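Ranger la table, épisode je-ne-sais-plus-combien

Le 8 février 2020

J'avais promis à Kazimiera Witkowska que la grande table blanche serait débarrassée avant son retour. Elle revient lundi. Je m'y suis donc mise ce matin, avec la détermination de quelqu'un qui a déjà bu trois cafés et relu deux fois le même article pour ne pas commencer.

Il faut comprendre qu'une table blanche et mate attire tout. Le courrier d'abord, puis ce qu'on pose sur le courrier pour ne pas l'oublier, puis ce qu'on pose sur le reste parce que la pile est devenue une surface comme une autre. Chez moi, le niveau géologique le plus ancien datait de juin. J'y ai retrouvé la notice du radiateur Kollden, que j'avais accusé Slamet d'avoir jetée. Slamet, si tu me lis, je retire une partie de ce que j'ai dit.

Il y avait aussi le puzzle. Jusqu'à 2000 pièces d'après la boîte, ce qui laisse rêveur sur la rigueur de l'éditeur. Branwen Harries me l'avait prêté « pour un week-end ». Nous avions fait le bord, un bout de moulin et une dispute. J'ai tout remis dans le carton, moulin compris, avec un pincement au cœur qui a duré le temps de fermer le couvercle.

Ma méthode est simple : un carton pour ce qui part, un carton pour ce qui reste, et un troisième carton sans étiquette où finit l'essentiel. Cempaka, qui range comme d'autres jouent du piano, m'a dit un jour que le troisième carton était un aveu. Le sien porte une étiquette « divers ». Je ne vois pas la différence, mais je reconnais que son écriture est plus jolie.

Restait la surface elle-même. Les ronds de tasse sont partis à l'eau savonneuse, sauf un, qui a exigé la pierre d'argile Clokano et un vocabulaire que je ne reproduirai pas. La trace de feutre a cédé à l'alcool ménager. J'ai frotté jusqu'au mur, le long du joint, là où les miettes vont prendre leur retraite - j'en ai sorti de quoi nourrir une famille de moineaux, plus un trombone.

Vers midi, c'était fini. Je me suis assise devant et je n'ai rien posé dessus pendant une bonne heure, ce qui m'a obligée à garder ma tasse à la main comme à un vernissage. On découvre alors que le blanc n'est pas tout à fait blanc, qu'il tire sur le gris selon la lumière, et qu'on a passé huit mois à manger sur un meuble dont on ignorait la couleur.
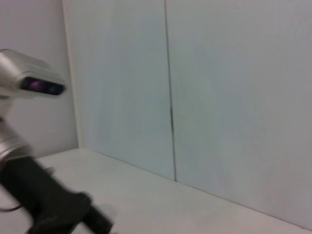

Nouvelle règle de la maison, donc : le courrier va dans l'entrée, les clés au crochet, et les puzzles chez Branwen. Juwita Hutapea a parié un gâteau que je ne tiendrais pas jusqu'à dimanche soir. J'ai accepté, puis j'ai cherché un endroit où noter le pari. Le papier est sur le frigo, pour l'instant.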